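Moving to a smaller apartment

11 October 2022

My new apartment in Stadberg is on the second floor, and the stairs are narrow. I sold the big sofa in April to Jasmina Kadrić, who was very kind and paid me 185 without discussion. The books were more difficult. I owned 307 of them, and I kept the ones I want to read again. Now in the evening I hear the tram, and I sleep well. On Sunday I will paint the kitchen.
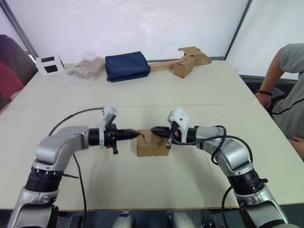
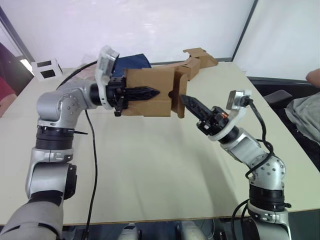
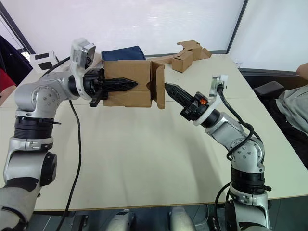 The cardboard box, three times.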